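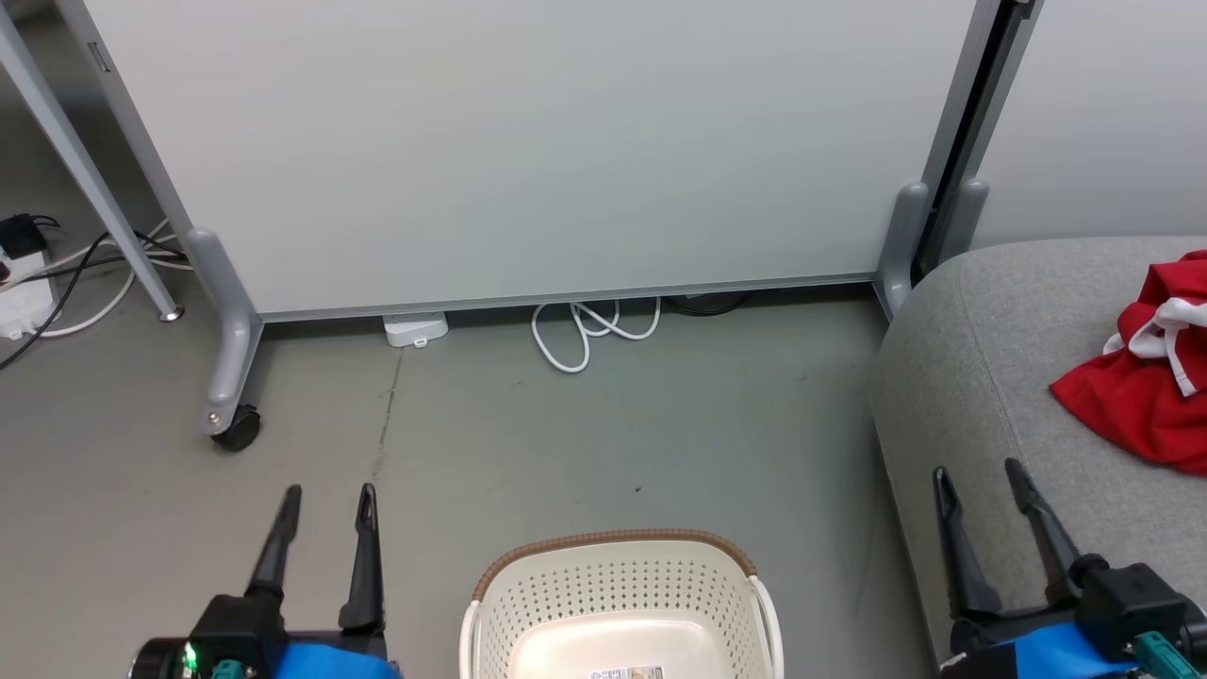
Mobile board panel with cables at floor level. Clear the floor before you start Section 9.

Support > Room Furniture > Jornell Mobile Board > Section 9: Floor and Cables

Print this page | E-mail this page

9. Tidying the floor under the board

The sales leaflet says the Jornell "keeps any room in order." It does no such thing. It hides cables until a caster finds them.

1. Lock the casters. Push the panel with one hand. If it creeps, lock them again.

2. Switch off the power strip and unplug anything you can't name. Most coiled cables lying under a board belong to something that left the room in March.

3. Bring a basket. Any laundry basket will do. The Grudanby cable organizer does the same job for 40 dollars, and we have yet to see why.

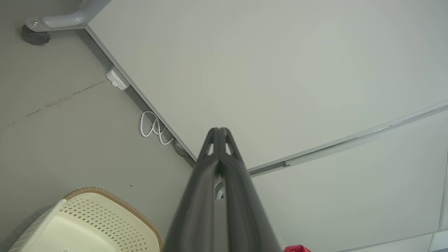
Kolbrún Hjaltested wrote in to say that she has run a meeting room in Vedville for 11 years and never coiled a thing: "I push the cables against the wall and the board rolls fine." Perhaps it does. We would still like to see her casters.

4. Coil each cable in loose loops, wide as your hand. Tight coils look neater and crack sooner — or so the cable makers claim. Loose ones are easier to undo in any case.

5. Put small chargers and adapters in the basket. Don't leave them beside the bottom rail.

CAUTION: Never roll the board over a cable, even slowly. "Heavy duty" on a cable's packaging is no guarantee.

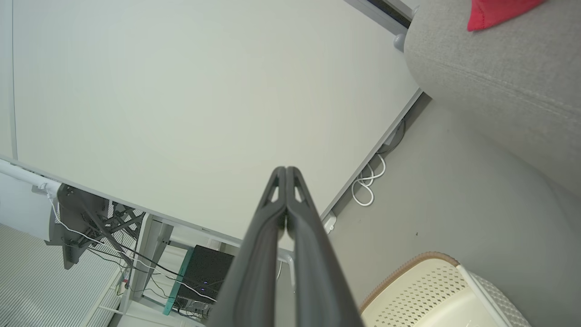 6. Take clothes off the sofa before you sweep. They slide down, and then they get swept too.

7. Sweep along the bottom rail, then around each foot. Scuffs may wipe off with a damp cloth. The Snorradóttir floor paste promises 200 wipes per tub; we stopped well short of that and saw little change.

NOTE: A seam or thin crack in the floor can catch a small caster. Cross it at an angle.

8. Unlock the casters and move the board to its new spot. Lock them again before anyone writes on it.

Page revised June 30, 2023

Related items
Section 8: Fitting the feet
Section 10: Cleaning the writing surface
Replacement casters
Power strips: where to put them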